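Clear plate slides on matte black bench top when I press parts onto it

Zainab Okoro
Jalthorpe

I have a work table with a matte black top and a plain green backdrop behind it. I use it for small assembly work, mostly setting short round pieces down on a clear plate that lies flat on the table just behind a tray. The plate has black and white square markers printed on it, so the position matters. If it moves, I have to line everything up again.

The trouble is that it does move. Straight down pressure is fine, but if a piece goes down at a slight angle, the plate creeps toward the back of the table. By the end of a session it can be off by 3 mm, and it never comes back by itself.

What I have tried so far:

Masking tape along the back edge. It held for a while, then started to lift, and it left a line on the black finish that took a lot of rubbing to get off.

Rubber feet. They stopped the sliding but raised the plate, and then it flexed in the middle when I pressed on it.

A damp cloth under it. It left water marks, and you can see the cloth through the plate.

The plate is 330 mm on the long side. I don't want to drill the table, and I can't cover the printed squares or have anything shiny near them. I would also like to know what people clean a matte black top with, as mine shows every fingerprint by late afternoon.

Werkwood

Double-sided tape. Carpet tape if you want it to stay put. Done.

Zainab Okoro

Thanks, but I need to lift the plate now and then to clean under it. Carpet tape took some of the coating off my last table.

Oona Lehtinen

I had nearly the same setup for a couple of years, black top and all, and went through most of the list you did. I would leave carpet tape alone unless you never plan to move the plate again.

First, check that both surfaces are clean. A plate sitting on a little dust will slide on it. Wipe the table and the underside of the plate with a barely damp microfiber cloth and let them dry all the way. On mine that got rid of maybe half the movement, and it cost nothing.

After that, don't put grip under the whole plate. Put stops around it. I cut low strips from a black craft foam sheet and stuck them to the table along the back and one side with removable mounting putty. The plate drops into the corner they make. Pressing on it only pushes it into the strips, and when you want to clean, you lift it out and set it back in the same corner. I got the foam from Ikonen, but any dense kind will do – the soft kind squashes and you are back where you started. Keep the strips no taller than the plate is thick, or the edge of your tray will catch on them.

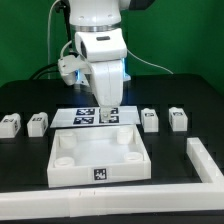

If you can only put a stop on one side, make it the back, as that is the way you say yours creeps. A strip in front is less use and gets in the way of the tray. I would also mark the two front corners of the plate on the table with a white pencil. It wipes off a matte surface with a damp cloth (try it in a hidden spot first), and you can tell at a glance if anything has shifted.

The tray may be part of the problem too. If it slides back and bumps the plate, you will blame the plate. Leave a finger's width between them, or give the tray its own strip.

For the fingerprints, use warm water with a drop of dish soap, then plain water, then a dry cloth. Skip furniture polish and anything that says it adds shine. I used the Honine spray once and had a glossy patch for about 14 weeks. Don't use a scrub pad either, because the marks from that are permanent. On the printed side of the plate I would only use water, unless you know what the squares are printed with.

Zainab Okoro

I cleaned both surfaces as you said and put foam along the back and the left side. I ran through 80 pieces this morning and the pencil marks still line up with the corners. The putty on the left strip has gone a little soft, so I will probably replace it.

The soap and water worked on the fingerprints. There is still a faint line from the masking tape if the light is low.

Oona Lehtinen

Try a plain white eraser on the tape line, very lightly. Knead the putty before you put it back and use less of it.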